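December, 4.20 pm, Geltthorpe bench

Jyoti Khurana drove the simulated arm by remote control for most of the afternoon while I kept the notes and, I'm afraid, talked rather too much. She has a lovely light touch on the stick and we saved 48 demonstrations of the bird task into the Gramport folder, which is more than I'd dared hope for. 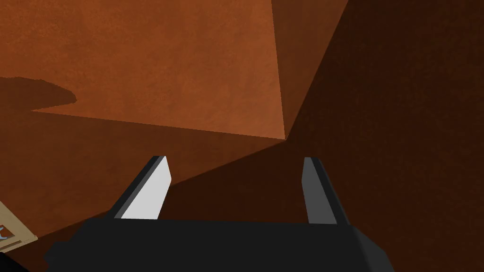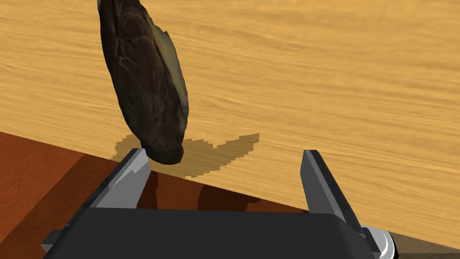 Wrist view, gripper open in both. The bird is in the second one only.

I still find it hard to judge depth from this view - the shadow on the tabletop helps a good deal, so let's leave the lighting alone for now. Run 9 has a long dither in it and wants trimming. Jyoti would like the stick a bit slower for closing the fingers, and I've said I'll look at that before we start the next batch.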